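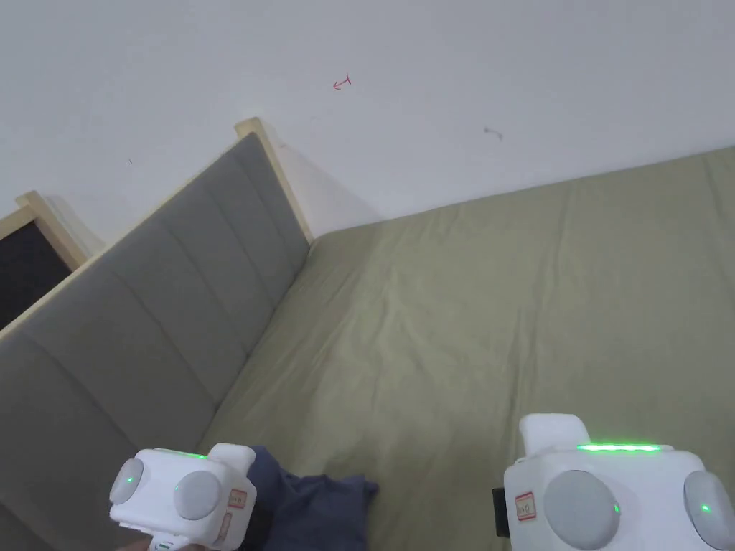 Padmavathi Shetty wrote to ask whether she was too slow to be any use to us, having spent most of an evening on her first batch and feeling a bit foolish about it. Please don't worry, Padmavathi! Slow is fine, and slow is very often what we'd pick. Her note reminded me that this page needed a good freshening up, so what follows is the current set of answers for everyone recording at home for the Pravent household collection.

Last updated November 25, 2022

What counts as one example?
One task from start to finish. You begin with both grippers held up in view, you do the thing on your card, and you bring the grippers back up when you're done. If your card says to fold a cloth on the bed, then a single fold of a single cloth is one example, and folding it again is another. Please don't run several together, however tempting it is once you've got a rhythm going (and you will get a rhythm going, most people do by their second evening).

How many do you need from me?
A full set is 200, spread over as many days as you like within your loan period. We would much sooner have 58 good ones than a full set done in a hurry with the television on.

Do I have to make the bed first?
No, and please don't iron anything on our account. A few wrinkles in the sheet are welcome. The system has to learn on beds as people really keep them, and if every home sent us a hotel bed we'd be in trouble the first time it met yours or mine.

Should I put the cloth in the same place every time?
Please move it! Drop it near the headboard, then down by the foot, then over to one side, and let it land however it lands. Crumpled is good. When we looked over the April recordings, one otherwise lovely set had the cloth in nearly the same spot all the way through, and there was only so much we could learn from it.

I fumbled and had to pick it up again. Do I throw that one away?
Keep it. If you dropped something and recovered, that recovery is worth having, so carry on to the end and mark it "second try" on your sheet. The ones to throw away are those where you stopped partway, or where somebody walked in and you started chatting.

May I use my own hands just to straighten something?
Between examples, yes, as much as you like. During one, only the grippers should touch the cloth or the bedding. It feels clumsy for the first half hour or so, and then rather less.

Can another person in my home take a turn?
Yes, with their own consent form and their own session number. Ashwin Shetty and Balakrishnan Iyengar both look after forms and can send you a second one.

What about family photos and letters lying around?
Turn them over or move them out of the room before you start. If something private slips in, write down the session number and tell us, and we'll delete that recording.

Who do I ask if I'm stuck?
Wondimu Dinsa for anything to do with the equipment, Haruto Takagi for cards and session sheets. The Skombridge office can take your kit back in person, or you can ask for a collection slip.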